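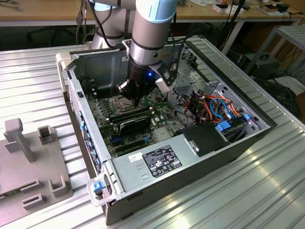

Home Guides Maps Builds Forum Search

How to finish the Salt Gate in Corkow without losing your lamp

Many players stop playing Corkow at the Salt Gate, and I understand them. I stopped there too, for nearly 8 months. When I came back in September I decided to learn this part properly, and I wrote down every step. The guide is for the normal mode, version 2 of the game. In the old version the second bridge is in a different place, so please check the number in the corner of the title menu first.

What you need before you enter

You should be level 7 or higher. It is possible at a lower level, but one hit from the tall guards will then kill you. Buy the long rope from the merchant in Skinner, the fishing village south of the gate. Do not buy the short rope. It costs less, but it does not reach the floor of the well, and the merchant does not take it back.

Fill the lamp completely. The game calls the lamp oil Lumis, and a full lamp shows 69 in the small circle. Every room of the Salt Gate takes some Lumis from you, also when you stand still, so read the steps before you go in and not while you are inside.

Step one. The yard

Enter from the left side, where the wall is broken. Walk, do not run. The dogs hear running but they do not hear walking, and they see very badly. Follow the wall until you come to the cart. Behind the cart is a ladder, and you can climb it without fighting.

If a dog finds you anyway, go back through the wall. The dogs do not leave the yard. Wait until the music is quiet again and start from the beginning.

Step two. The well

Tie the rope to the iron ring. You have to hold the button until you hear the click. If you let go too early the rope looks tied, but it will fall when you are in the middle. I lost three evenings to this before I understood it.

At the bottom turn the lamp down to the lowest light. You will see less, but the blind monks in the tunnel come to the light, and with a low lamp they stay in their places. Keep to the right wall all the way. There is a chest on the left side – leave it, it has only arrows.

Step three. The gatekeeper

The gatekeeper has two kinds of attack. When he lifts the hammer with both arms, roll toward him, under the hammer. When he lifts it with one arm, step back and wait, because a second swing always comes after the first one. Hit him only after the second swing, one or two times, and then move away. Players who are used to faster games want to hit three times. He is made to punish exactly this.

When his health is at half he breaks the windows and the wind begins to eat your Lumis much faster. Now stand with your back to a pillar. The wind does not reach you there, and he has to come to you.

After the fight

Do not take the door behind him at once. Go up the stairs first and light the fire in the tower of Gremell. This saves your game. The door closes behind you, and if you die on the other side without the fire, you will begin again in the yard with the dogs.

If something in this guide does not work in your game, write in the forum and say which version you have.

Contact | About this site | All guides | Back to top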